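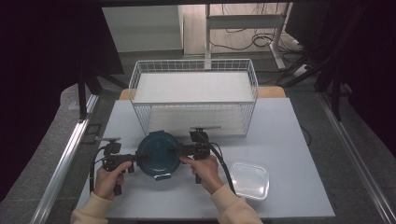 A teal lid held between two black hand-held grippers.

About Olora

Olora is a film website and podcast based in Unonham. We write about big studio pictures, mostly superhero, science fiction and fantasy films, and the people who direct, write and cut them. The site has been running since June 2014 and is read mainly in the UK and Ireland.

How we started

Daichi Kikuchi set up Olora as a blog while he was working as a projectionist at the Pillay, a two-screen cinema on the high street. He had seen a lot of sequels more times than he wanted to and started keeping notes on how the second film in a series differed from the first. Those notes became the first 11 posts. Abimbola Onyeka wrote in to disagree with one of them, a piece on directors who leave a series early, and her reply was longer than the post. Daichi published it in full and she has been an editor here ever since.

The two of them ran the site in the evenings until 2018, when it began to pay for itself. We now have an office above the old Pillay box office, which we share with Tistance, the small company that looks after our website and records the podcast.

What we publish

Reviews go up on the day a film opens in British cinemas. We do not give star ratings. We used to, and dropped them after too many readers told us they only looked at the stars.

News is kept short. We report casting, directors joining or leaving, release date changes and trailers. If a story rests on a single unnamed source we say so in the first paragraph, and if it turns out to be wrong we correct it at the top of the same page and leave the old wording visible.

Longer pieces appear twice a month. These are usually about how a series has been put together over several films: who stayed, who was replaced, what changed on screen when they were. The archive has 663 of them and all are free to read.

The Olora Podcast comes out every fortnight. Each episode covers one film and runs to an hour or a little over. Abimbola presents and Daichi edits.

Screenings

Once a month we hire the smaller screen at the Pillay and show a film picked by members. Tickets go to members first and then to everyone else. There is a short talk beforehand and the bar stays open until eleven.

How we are paid for

Our income comes from membership, advertising and ticket sales, in that order. Studios invite us to press screenings, and we accept, but we do not take paid travel or hotel stays. Adverts are sold by Tistance and the writers do not see them before they appear.

Writing for us

We take pitches from new and established writers. Send a paragraph on what you want to say and two links to earlier work if you have them. Reviews are normally 800 words and are paid within thirty days of publication. Please do not send finished articles.

Pitches, corrections and complaints all go through the contact form, and Abimbola reads them.

Page last updated 6 November 2022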